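Graneck Tabletops – Frequently Asked Questions
Updated 14/01/2025

What sizes can I order?
Our standard top is 705 mm deep and can be cut to any length up to 2000 mm. Longer runs are made in two pieces with a joining strip, which you fit underneath.

Can I have a different depth?
Yes. The Prusley range is 741 mm deep and costs the same to deliver. Other depths count as a special order and can't be returned.

Which colours do you sell?
Beige, white and dark grey are kept in stock. Samples are free, but please order no more than four at a time. Colours look different under shop lighting, so check the sample in your own room before you pay.

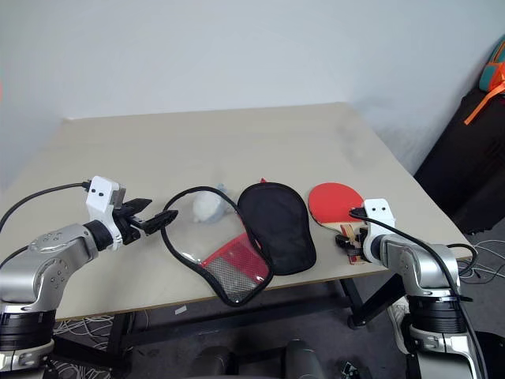
Beige top against a pale blue-grey wall.

How do I clean it?
Use a soft cloth and warm water with a drop of washing-up liquid. Dry it afterwards. Don't use bleach, scouring pads or wax polish.

Do you sell legs?
We sell one set, the Preda, which is 700 mm high. Most other screw-on legs will fit – check that the screws are no longer than the top is thick.

How long does delivery take?
Stock sizes leave our Akeck warehouse within three working days. Cut lengths take two weeks. The driver will bring the parcel to your front door but not up any stairs.

My top arrived with a chipped corner. What should I do?
Keep the packaging and email us a photo within seven days. We'll send a new one and collect the old one on the same visit.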